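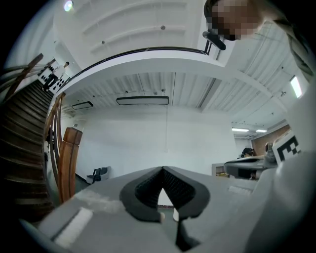

Deák
for everyone at Widon

We're Widon, a company of 28 people who help small workplaces hand over their dullest jobs to machines. Sorting returns, refilling parts bins, moving the same tray from one bench to the next all afternoon: if a person sighs before starting it, we want to hear about it!

Our home is one tall white room with a balcony curving across it and a wooden staircase up one side. We picked it for the open space and stayed for the stairs, where half our best conversations happen (somebody is going up, somebody is coming down, and twenty minutes later there's a new plan on the whiteboard). Robots learn here from people doing the work by hand, with grippers they hold themselves, so the folks who know a job are the ones who teach it.

We started as 4 friends with a packing bench and one very slow arm called Ovo. Ovo dropped things. We wrote down every drop, and that notebook grew into Pludent, the system our customers use today. Pludent keeps track of who taught a task, when it last changed, and who to call over when the machine gets stuck. To date it has been taught more than 147 tasks, from folding cartons to putting the lids back on sample jars, and we still get excited over each new one.

What changes for the people at a site? Quite a lot, and we talk about it before any equipment goes in. Packers become the ones who set up and correct the machine. Shift leads spend less of the day filling gaps in the line and more of it with their teams. Some people like the change right away, some miss the old rhythm, and a few have asked to keep part of the job by hand. We plan for that too. Every site gets 3 weeks with one of us on the floor, working the same hours as the crew, night shift included.

We changed our own place first. Label checking used to eat up every Friday, and now a machine does the first pass while the people who did it run training for new sites. They asked for that work, and they're great at it.

Visitors are welcome most afternoons. Come see the grippers, try teaching a task yourself, and bring the job you'd love to be rid of. In February we open later, at 10 in the morning, while the team is out at customer sites.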